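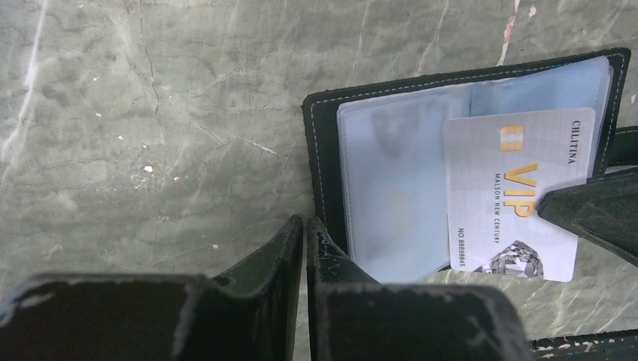
Nosipho Msimangさんからは、塗った次の日に手で触ってもべたつかず、においも気にならなかったが、最初の一回は量を出しすぎたので、説明にもっと大きく書いておいてほしい、というお便りをいただきました。そのとおりだと思いましたので、使い方の欄を書き直しました。前からお持ちのお客様も、もう一度お読みいただければうれしいです。

Brement 革小物用クリーム 302番(無色)
内容量 100ml
容器 ガラス瓶、金属のふた
付属品 綿の布
価格 700ランド(送料は別です)
在庫 あり

商品について

302番は、財布、カード入れ、名刺入れ、手帳カバー、キーケースなど、毎日手に取る小さな革製品のために作ったクリームです。靴用のクリームは光沢を強く出すものが多く、ポケットの中で布に移ることがあります。302番は光沢を控えめにして、そのかわりに表面に残る油分を少なくしました。仕上がりは半つやです。鏡のような光を期待される方には、靴用の201番をおすすめいたします。

主な成分は蜜ろう、ラノリン、ホホバ油、水です。着色料は入っていません。香料も入れていませんが、蜜ろうの自然なにおいが少しあります。瓶を開けたときに感じるくらいで、革に塗って一晩置くとほとんど分からなくなります。

番号の意味をよく聞かれます。最初の3は「小物用」、終わりの2は「二回目の配合」をあらわしています。一回目の配合の301番は夏に柔らかくなりすぎるという問題があり、今は販売しておりません。301番をまだお持ちの方は、涼しい場所に置けばそのままお使いいただけます。

使える革、使えない革

使える革:牛革、山羊革、馬革で、表面がなめらかなもの。型押しの革も使えますが、溝にクリームがたまりやすいので、やわらかい歯ブラシで軽くかき出してください。

使えない革:スエード、ヌバック、エナメル、爬虫類の革。合成皮革には害はありませんが、中にしみ込みませんので効果もありません。

注意が必要な革:染めていないヌメ革は、塗ったところの色が濃くなります。しばらくすると少し戻りますが、完全に元の色にはなりません。必ず内側の見えないところで試してからお使いください。

使い方

1 中身を全部出します。カードやお札が入ったままですと、革が伸びた形のまま油を吸ってしまいます。
2 乾いた布でほこりを取ります。縫い目のところは綿棒が便利です。
3 クリームを布に取ります。量は米粒ひとつぶんです。少ないと思われるでしょうが、足りなければ後で足すことができます。多すぎた場合は、取るのに時間がかかります。
4 円をかくように、うすくのばします。角と折り目は乾きやすいところですから、最後にもう一度、布に残ったクリームでなでてください。
そのあと風の通る日陰に一晩置き、朝になったら乾いた布で軽くふいてください。ドライヤーは使わないでください。

透明なビニールやプラスチックのポケットがついている製品の場合は、その部分にクリームがつかないようにしてください。油がつくと、くもったり、カードがくっついたりすることがあります。ついてしまったときは、うすめた中性洗剤を布に少しだけつけてふき、よく乾かしてください。白い糸の縫い目も、黒い革のクリームを使ったあとの布でこすりますと灰色になります。布は色ごとに分けてお使いになることをおすすめします。

手入れの回数

年に二回で十分です。季節の変わり目に、と覚えていただければよいと思います。乾燥した土地にお住まいの方や、手をよく消毒されるお仕事の方は、もう少し多くてもかまいません。革を指で押したとき、細かいしわがすぐに消えないようでしたら、乾いています。反対に、表面がしっとりして指の跡が残るようでしたら、しばらく休ませてください。

保管

ふたをしっかり閉めて、直射日光の当たらないところに置いてください。冷蔵庫に入れる必要はありません。一度とけて固まると、表面に白いつぶが出ることがありますが、蜜ろうが固まったものですから、指の温かさでのばせば普通に使えます。開けてから二年以内に使い切ってください。

よくいただくお問い合わせ

黒い革の色が落ちたところは直りますか。
無色のクリームですので、色は戻りません。色を補うには、Astauの補色クリーム(黒、こげ茶、紺)を先に使い、完全に乾いてから302番を塗ってください。順番を逆にしますと、補色クリームがはじかれます。

水にぬれてしまいました。すぐに塗ってもよいですか。
先に乾かしてください。ぬれた革に油を塗りますと、しみになりやすいです。紙を軽く詰めて形をととのえ、自然に乾くまでお待ちください。

金属のボタンやファスナーについても大丈夫ですか。
大丈夫です。ただし、長く放っておくと緑色の汚れになることがありますので、その日のうちにふき取ってください。

贈り物の包装はできますか。
できます。ご注文のときに備考欄に「包装希望」とお書きください。紙は茶色、ひもは生成りで、今のところ選ぶことはできません。

お客様の声

Mahfuz Liyanage様
父のカード入れに使いました。古い革なので心配でしたが、内側で試してから塗りました。つやは思ったより少ないです。自分はこのくらいが好きです。

Zodwa Van der Merwe様
クリームはよいのですが、瓶が重いです。旅行用に小さい缶があれば買います。

(店より)ありがとうございます。小さい缶は2月に試作をしましたが、ふたから油がにじみましたので、もう一度作り直しています。できましたらこのページでお知らせいたします。

Kgomotso Molefe様
付属の布がほつれました。クリームには満足しています。

(店より)申し訳ございません。今お送りしている布は、端を縫ったものに変わっております。お手元の布がほつれた方には新しいものをお送りしますので、ご連絡ください。

発送について

ご注文をいただいてから4日以内に、Dosttonの作業場から発送いたします。瓶は紙で包み、箱に入れます。届いたときに瓶が割れていましたら、捨てる前に写真をお送りください。代わりの品をお送りいたします。

返品は、ふたの封を切っていないものに限りお受けいたします。革に合わなかったという理由での返品はお受けできませんので、迷われる場合はご購入の前に、革の種類と色を書いてお問い合わせください。お返事はOratile Steynがいたします。日本語でのお返事は少し時間がかかることがあります。

このページの内容は2018-10-22に改めました。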